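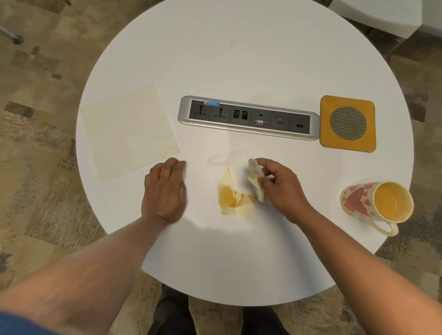 spill wipe, round table, napkin hand in play. mug with the hearts

ok thread on what I've been up to at Stonstead, because people keep asking and I keep typing the same reply in DMs

short version: we are gathering examples of everyday cleanup for Plirko, which is the name for the learning thing, dont ask me who picked it. Person does the task, head camera records, both hands in view the whole way through. Then it goes to labeling. Then I complain about the labeling

target is 2000 usable takes of wiping. just wiping. cups, trays and folding are other people's problem

we're at 300. usable ones I mean. Recorded a lot more than that

what kills a take:
hand leaves view
head turns away mid wipe
person starts before the record tone
person stops to ask me if they're doing it right (yes. keep going. please)

spills are harder than I thought. Dry crumbs you can reset with a little brush. Liquid never lands the same way twice, good for the data, bad for my schedule

white table + yellow-orange liquid = nice and easy to see the puddle. also easy to see the smears, and the smears are the interesting part imo. First pass with a napkin just moves stuff. You get a dark pool on one side and a thin streak going off toward the napkin. A person looks at that and knows where to go next, no thinking. That's the bit we want in there

water on white is on the list too. not looking forward to labeling water on white

question from a reply: "why not just use one good sponge"
because kitchens and meeting rooms don't have one good sponge. They have napkins. Crumpled ones. So napkins, sponges, cloths, paper towels, and one batch with the wrong tool on purpose

other question: what's the left hand for
lots of people plant it flat on the table while the right one works. Some don't. We don't tell them to. First week I wrote "left hand resting" into the instructions and got a pile of takes that all looked like the same stiff person. took it out. much better

also the mug. The tipped over mug stays in unless the take is a "mug first" take. Mug first = stand it up, then wipe. Wipe first = leave it on its side and go for the puddle. We need both and the two piles have to stay balanced, and guess which one everybody does when you dont specify

(mug first. everybody wants to pick up the mug)

things sitting on the table are part of it: coaster, sheet of paper, the socket box in the tabletop. A wipe that goes around stuff is worth more to us than a wipe on a bare surface. Bare surface takes are capped at 175 and we filled that early, so if you sign up now you get clutter, sorry

re the socket box. yes we keep the liquid away from it. House rule is a hand's width minimum and the pour goes in the middle of the table. Somebody poured closer once on a different table and we lost an afternoon

Labels, for the two of you who care:
contact start
contact end
which hand
what tool
surface clean y/n
and a free text line, which is where people write poems apparently

"surface clean y/n" is causing fights. Is a faint smear clean? I say no. Cadwaladr team says yes if it'd dry invisible. But you can't label what it's going to do later, you label what you see at the last moment of the take. We went with no. Relabeling the old ones 2018-08-03, bring snacks

sync problem from last time is fixed btw. The Otico recorder was dropping its clock when the card got full. Smaller batches, swap cards early, hasnt come back so far

someone asked if failed wipes get thrown out. No! A wipe that leaves a mess gets kept and marked as that. Only thrown out if we can't see what hapened. Keep your bad wipes

if you want to come do a session: sleeves pushed up is better, rings off if you can. You'll sit down, you'll wipe the same table over and over, it's boring, there's coffee. The other 2000 is tray clearing and opens later in August, that one you get to stand up for

ok next batch is set up, back to pouring. replies open but slow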